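Skulten Opens Its Tryout Kitchen to Visitors This February

You know that moment when you've fallen for a sink in a brochure, and then you get it home and your biggest pot won't sit flat in it? I've done that. So I'm very happy to announce that we at Skulten are opening our tryout kitchen to anybody planning a remodel – and yes, you can put your hands on everything!

The kitchen sits at the back of our Benedetti Street showroom. We went with pale counters and veined walls, a double-basin sink, and a tall gooseneck faucet from the Korari line. Bring your own dishes if you like, or a bag of vegetables, and find out how the whole setup feels when you're cooking for six. The dish rack drops right into the basin, so the counter stays free for chopping (my favorite part, I'll admit).

Then there's the pull-out wire drawer under the counter. I was a cupboard person for years, stacking plates in wobbly towers, and this drawer has changed my mind completely. Plates stand up in it, mugs go upside down, and you see it all at once when you pull it open.

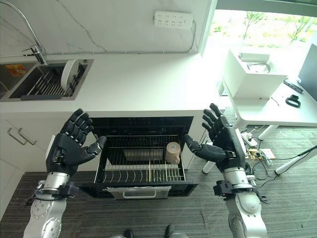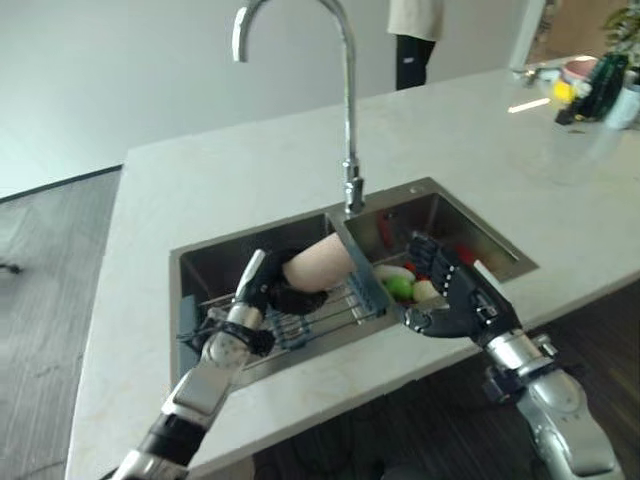
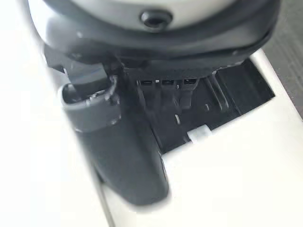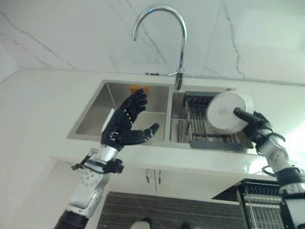
Visits run 60 minutes and they're free, with room for 2 households at a time. We have 26 visits open to start with, and if those fill up we'll add more on Tuesday evenings. One of our planners will be around to talk measurements, drawer widths and all the fiddly stuff, or will happily leave you alone to wash a plate in peace.

Anyone who books a full kitchen after a visit gets our Latotia drawer package, normally $696, included in the price. Just stop by the front desk or call the showroom to save a spot. Kids are welcome, and the coffee's on us.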